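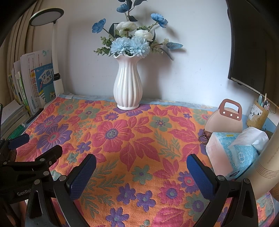
Handheld gripper build, notebook 3
Stonmont shared workshop, bench by the drill press
January, entry started 7:40 pm

Status at start of session: left and right units both close fully, left unit opens 2 mm less than right. Right unit drops frames when the trigger is squeezed hard. Pads are still the second batch. Linkages unchanged from the last entry.

Opening difference

Measured both units with calipers at the fingertips, pads on. Right opens to 84 mm, left to 82 mm. Pulled the trigger cable on the left one and the fingers then opened to 84 by hand, so the linkage geometry is fine and the loss is in the cable run. The cable sheath was seated against the edge of the ferrule, not inside it. Reseated, put one drop of thread locker on the adjuster, measured 84. Closed and opened it 100 times and measured again: 84.

Szabolcs asked whether 2 mm matters. For the operator, no. For the width signal, yes. The encoder zero is taken at full close and the scale factor at full open, and both units share one calibration file. Two millimeters at the open end shows up as an error that grows with width. If the two units are going to use one file, they have to match mechanically.

Width calibration

Redid it for both units after the cable fix. Procedure as before: close on nothing, zero, then step through the gauge blocks and log the raw count at each. Full-open raw count is now 408 on the right and 408 on the left. Before the fix the left read lower. The fit is linear enough in the middle of the range. Below 5 mm there is a bend in the curve from the pads compressing, and I am leaving it in. Correcting it would mean modeling the pad, and the pads are going to change again anyway.

Saved as width_cal_c. Deleted width_cal_a so that it doesn't get loaded by mistake. Kept b.

Pads

The blue textured sheet is from the Fakus offcut box. Cut with a fresh blade on the steel rule, glued with contact adhesive, clamped for an hour. Edges are clean on three of the four. The fourth has a lifted corner at the tip, left unit, inner side. Trimmed it at 45 degrees and re-glued. Will check it next time for lifting.

Notes on pad texture:
Grip on paper and thin card is good. Grip on soft plastic wrapping is acceptable, with some sliding when the load is off center. Grip on glazed surfaces is poor unless the squeeze is well above what the operator would naturally use. On curved glazed surfaces contact is a narrow line down the center of each pad and the object rotates about it.

Hajnalka suggested a softer backing layer, 2 mm foam between pad and finger, to get a wider contact patch. It would help on round objects. It would also make the bend at the low end of the width curve worse. Plan is to try it on the right unit only and compare before cutting four.

Pivot pins

Checked all of them for play. No movement on the left unit. On the right unit the outer lower pin could be rotated with a fingernail, meaning the retaining clip had backed off. Replaced the clip. The old one was slightly spread, probably from being put on with pliers, which was me. Use the push tool. It is in the second drawer, in the tin with the circlips.

The elongated openings in the arms have enough clearance now that they have been filed. No rubbing marks after the 100 cycles. I would still like to redraw the arm with the opening 0.5 mm wider so that the next set can be used without filing. File is arm_v5, not started.

Dropped frames, right unit

Took longer than everything else. Symptom: squeeze hard, the video stutters, sometimes a gap in the log. Suspected the cable first, then the port, then the recording software. Swapped cables between units and the fault stayed with the right unit. Swapped ports and it stayed with the right unit. Recorded with the trigger mechanically disconnected while flexing the grip by hand, and the fault appeared. So it is the housing flexing, not the trigger.

Opened the grip. The camera lead passes behind the lower screw boss and gets pinched when the shell halves move toward each other. There is a visible flat spot on the jacket. Conductors look intact but I am not trusting them. Rerouted a spare lead above the boss and fixed it with a small tie to the unused post. Left enough slack to open the shell without unplugging.

Ran 325 seconds of recording with hard squeezes throughout. No gaps in the log. Not long enough to call it fixed. The earlier fault sometimes took several minutes to show.

Left unit is routed the same wrong way and has not failed yet. Reroute it before it does. Needs another spare lead, and the one I used tonight was the last in the box. Added to the Westerberg order.

View of the fingers

With the mount at its current tilt, both fingers are visible at full open and the pads stay in view all the way to close. Good enough. Tilting further down gains nothing at the tips and loses the background, which the tracking needs. Tracking was noticeably better over patterned surfaces than over the bare gray bench. Not measured, only going by how often it lost position: several times over the bench, not at all over patterned cloth. Worth a proper comparison with the same motion over both. A printed sheet taped to the bench would do for workshop tests.

Mount tilt marked with paint pen on both units so it can be put back after disassembly.

Weight

Right unit 62 g heavier than the left after tonight. I don't believe this. The lead and the tie are nothing like that much. Either the scale was not zeroed or the left unit was weighed without its trigger guard, which was lying on the bench for part of the evening. Weigh both again, complete.

Szabolcs tried a few pick-and-place motions with a unit in each hand and reported that the right wrist gets tired first. He is right-handed and was doing most of the work with that side, so this doesn't say much about the weight. He also noted that with the units close together the fingers of one can catch on the body of the other. I have seen the same. Rounding the front edge of the housing would reduce it. Hajnalka has the housing file open for the screw boss change and will add the radius there.

Open items

Foam backing, right unit only, then compare on round objects.
Reroute camera lead, left unit. Waiting on part.
Long recording test, right unit, 30 minutes minimum.
Reweigh both.
arm_v5, wider opening.
Housing: move lower boss, radius on front edge (Hajnalka).
Check lifted pad corner, left unit.
Return the calipers to the Proltetden cabinet. They are signed out under my name.

Stopped at 11:15 pm. Both units are on the shelf with the fingers open so the pads don't take a set. Batteries out.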